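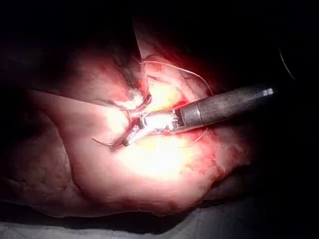 Pandness Opens Its Suturing Demonstration Program to Outside Surgical Trainers

Instructors who have spent years teaching people to sew will be able to teach a robot the same way, by doing it at the controls

Pandness, which makes software for recording and replaying skilled hand movements, announced Wednesday that its suturing demonstration program will open to outside surgical trainers beginning in August. The program, run jointly with the training center at Hjaltadóttir, has so far relied on a small group of instructors who sit at a remote console and stitch practice tissue while every motion of their hands is passed to the instruments and saved.

The idea behind it is an old one, and anyone who has learned to hem a pair of pants from a patient grandparent will recognize it. You watch, you try, you watch again. A robot learning to suture needs much the same thing, only it needs it many more times over, and it needs the good stitches along with the clumsy ones and the ones that had to be pulled out and started again. The Hjaltadóttir instructors have recorded 700 demonstrations to date, each a single stitch from picking up the needle to letting go of the thread.

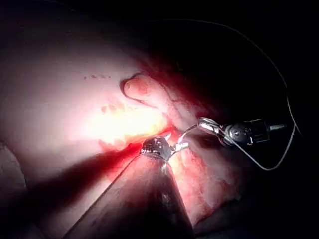

Much of the early work went into the console. Surgeons are particular about how a needle feels in the hand, and rightly so, and the first version of the hand controls was judged too light by nearly everyone who tried it. The current version, built with the equipment maker Kukier, lets each instructor set the resistance of the grips and the scaling of the motion before a session begins. At the most commonly used setting, a large sweep of the wrist at the console becomes a small, slow turn at the tip of the instrument, and a foot pedal lets the instructor pause, bring both hands back to a comfortable position, and carry on from there.

"We thought we were going to be asking surgeons to work like engineers, and we are so glad they talked us out of it," the Pandness program team said in a joint statement. "They wanted to talk while they stitched, and to tell us why they had let go of a needle and taken it up again a little farther back. So now we record the talking too – and it has become one of the most useful things we have."

Those spoken notes are lined up with the recorded motion and reviewed by a second instructor, who marks where one step of the stitch ends and the next begins. Of the demonstrations reviewed so far, 208 have been set aside as recoveries, meaning that something went a bit wrong partway through and the instructor put it right. Pandness considers these especially valuable and has asked incoming trainers please not to delete them out of politeness.
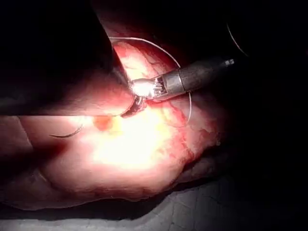 Does a trainer need any experience with robots to take part?

None at all. Trainers need to be comfortable teaching suturing by hand, and the rest is covered in an introductory session at the console, with a member of the Hjaltadóttir staff sitting alongside for as long as they are wanted.

Visiting trainers will work in groups of 6, with sessions kept to 58 minutes so that hands and eyes get a proper rest between them. Each trainer will start with single interrupted stitches and move on to running stitches once they feel settled. There is no quota and no score posted on the wall. Practice tissue and thread are supplied, and trainers who favor a particular needle size are welcome to ask for it ahead of time. 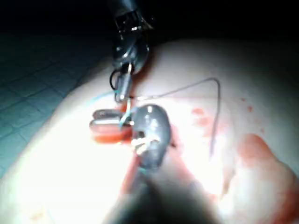

Recordings from the visiting groups will be stored in Vundeo, the shared library that Pandness keeps for its teaching partners. Trainers may look through their own sessions there, compare them with those of their colleagues, and withdraw any recording they would prefer not to share. The program is for research and teaching on practice material only, and none of the resulting software is offered for use with patients.

Surgical educators who would like to join one of the first groups can write to the training office at Hjaltadóttir, which will send out a short form and a list of open sessions. Teaching hospitals hoping to send several trainers together are asked to mention it on the form, and the office will do its best to seat them in the same group.

About Pandness

Pandness develops tools that let skilled people show machines how a job is done, through hand guiding and remote control. Its demonstration programs cover surgical training, laboratory handling and fine assembly.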